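Vetard releases Lorente 2, a planner for two-armed assembly that knows when to stop

PUDVILLE, February — Vetard today released Lorente 2, the second version of its planning and perception software for two-armed robot cells. The new version decides which arm does what, in which order, and what to do when a small metal part declines to be where it was a moment ago.

Small metal parts do this often. Gears are shiny, they look much alike from several angles, and a camera that is certain about one at arm's length may change its mind up close. Lorente 2 keeps a running estimate of each part's position, together with how much it trusts that estimate, and holds the approach until the wrist camera and the overview camera agree. The previous version preferred to press on and find out.
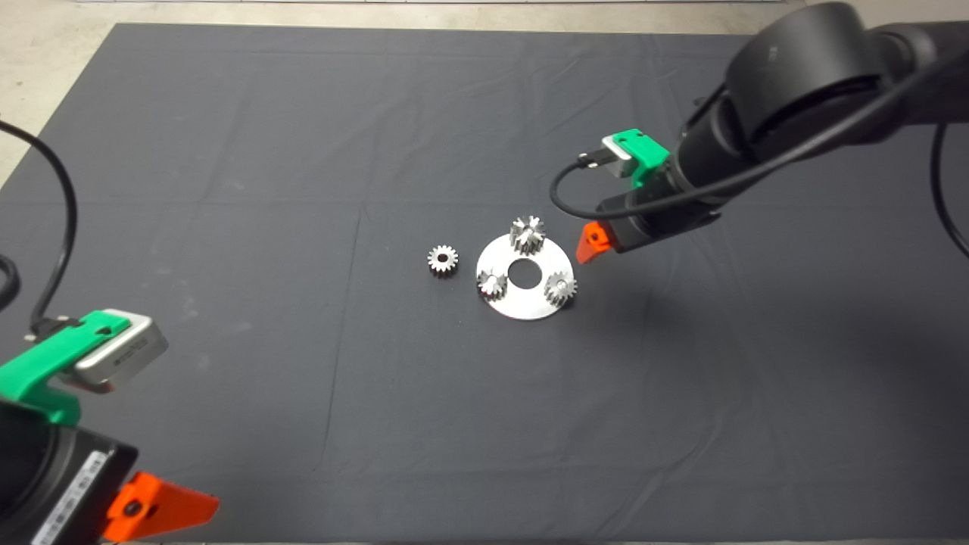
Gear assembly work with two arms and wrist-mounted cameras.

The release was tuned over one winter at Vetard's Distdale workshop, on 3320 logged attempts at a gear-and-plate assembly. Of these, 306 were set aside by the software itself, which asked for a fresh look before closing the gripper. Engineers at first filed this as a bug. It is now a feature, with its own page in the manual and a setting that controls how fussy the planner should be.

Lorente 2 also replaces the old task script with a short parts list and a set of ordering rules. Changing the job used to mean editing 13 files, two of which had the same name. It now means editing one. Both arms are planned against a single shared timeline, so an arm with nothing useful to do stays out of the way — a skill the company hopes to see adopted more widely in meetings.

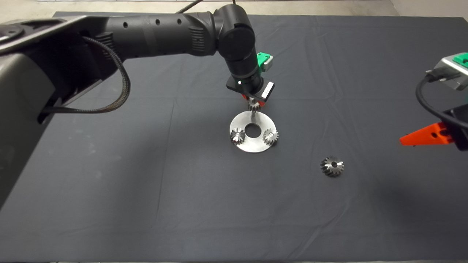 Does the planner need a CAD model of every part?
A model helps with tight fits, but a part can also be taught from a short set of camera views and a marked grasp point.

The update includes a replay tool that shows each decision alongside the sensor data behind it. Users can pause at the moment a plan went wrong, change a rule and run the plan again in simulation before trying it on hardware. Error messages have been rewritten in full sentences. "Unknown fault," a favorite of the first version, has been retired after long service.

Lorente 2 is available now to existing Vetard customers at no extra charge. Cell configurations from the first version can be imported, although comments in the old task scripts will not carry over. Vetard has read a good many of those comments and considers this a kindness to all involved.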